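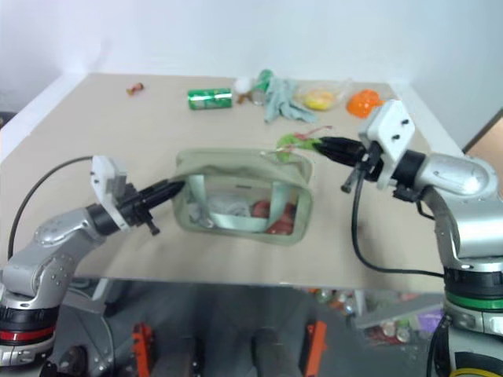 Segundo a Berkex, uma bolsa transparente só merece esse nome quando se reconhece o conteúdo sem abrir o fecho; as peças com uma simples janela deveriam chamar-se semitransparentes. A distinção não se impôs no comércio, e o termo bolsa transparente designa hoje qualquer bolsa pequena, fechada por zíper, que tenha ao menos um painel através do qual se vê o interior.

Materiais e construção

O painel transparente é em geral de PVC ou de TPU, este mais flexível no frio. O resto do corpo pode ser de tecido, que recebe as costuras e protege as bordas do plástico. O debrum costuma acompanhar a cor do corpo - verde-sálvia, bege e cinza são comuns - e a alça, quando existe, é de fita tecida ou do próprio tecido. Nos modelos de base costurada, uma faixa inferior separada por uma costura horizontal ajuda a bolsa a ficar em pé.

O zíper é a parte que mais sofre. No modelo 414 da Tiker, lançado em julho, o cursor corre sobre fita reforçada; o 554, mais largo, tem dois cursores.

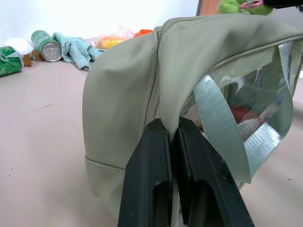 Nas bolsas de topo arredondado o fecho acompanha a curva do painel, e a costura precisa de pequenas folgas para não repuxar. O tecido forma pregas junto ao zíper quando a bolsa está pouco cheia, o que não é considerado defeito.

Uso

Serve para produtos de higiene, material escolar, roupa de bebê, lanches embalados e objetos miúdos em viagem. Alimentos sem embalagem pedem um forro próprio, a menos que o fabricante declare o plástico adequado ao contato. Panos e lenços vão melhor no fundo, com os objetos rígidos por cima.

Conservação

Limpa-se com pano úmido e sabão neutro. O PVC amarela com o sol e marca quando guardado dobrado - a Du Plessis recomenda encher a bolsa com papel. Álcool e acetona deixam o painel opaco. A alça pode ser escovada a seco.

Denominações

Também se diz nécessaire transparente, estojo cristal ou, em catálogos antigos da Flestomell, saquinho de vitrine (ref. 1442).

Ver também: nécessaire, estojo, zíper.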